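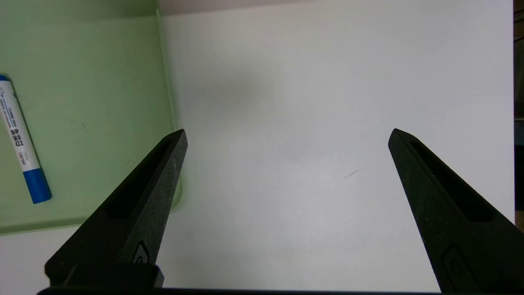 Thread: Matt white worktop, ring marks and what to clean it with

brackenfold
Fitted a matt white top in the utility room in December. Supplier is Sodito, the finish is their standard matt, no texture. Since then I've had faint rings from mugs and a yellow patch where a jar of turmeric stood overnight. Washing-up liquid and warm water shifts the rings by half. The patch hasn't moved. The leaflet says "non-abrasive cleaner only" and stops there. What are people using?

tallow_7
Bicarbonate paste, left for ten minutes, wiped off with a damp cloth. Then daylight. Turmeric fades under UV, so if the top gets sun from a window the patch will go by itself within a week or two. Mine did.

Mowat Joinery
Please be careful with bicarb on matt. It is a mild abrasive. One go won't show, but repeated rubbing in the same place burnishes the surface and you end up with a shiny spot that can't be reversed. We get called out to these and the answer is always a new top.

tallow_7
Paste that is left to sit isn't being rubbed. I said left and wiped.

Mowat Joinery
Most people rub.

gritstone_lane
Isopropyl alcohol, 70 per cent or so, on a white cotton cloth. Dab, turn the cloth, dab again. Test at the back edge first. It takes out ink and most food dyes and evaporates without leaving a film. A 300 ml bottle lasts me a year.

The rings are probably a separate problem. Washing-up liquid leaves residue on matt finishes and the residue holds the tannin. Rinse with plain water afterwards and dry with microfibre.

brackenfold
Residue makes sense, I never rinse. Would a melamine sponge be any quicker on the patch?

gritstone_lane
No. It's very fine sandpaper in effect. Same objection as the bicarb, only stronger.

quernstone
Disagree in part. I've used a melamine sponge on a Vandine matt top for 3 years, light pressure, wet, and I can't find a shiny area with a torch held low across it. Finishes differ. On a painted or lacquered top I wouldn't go near it.

Mowat Joinery
A torch at a low angle is the right test. I'd still not advise it to someone whose guarantee says non-abrasive.

brackenfold
Update. Isopropyl, two passes with an hour between. Rings gone after the first. The yellow is down to something I can only find because I know where it is. Rinsed and dried. No change in sheen under a torch. I'll leave the rest to the window.

tallow_7
So, daylight.

quernstone
For the leftover, keep the blind up and nothing standing on the patch. Does anyone know if Sekier's sealing wax is any use on these? The tin says "all worktops".

gritstone_lane
Not on a non-porous top. Nothing for it to soak into, so it smears and picks up fingerprints. Fine on oiled wood.

Recent threads
Silicone line behind sink going pink
Limescale on a black tap, vinegar or citric acid?
Filling a 7 mm gap between worktop and wall
Oak upstand: oil before or after fitting
Best cloth for matt cupboard doors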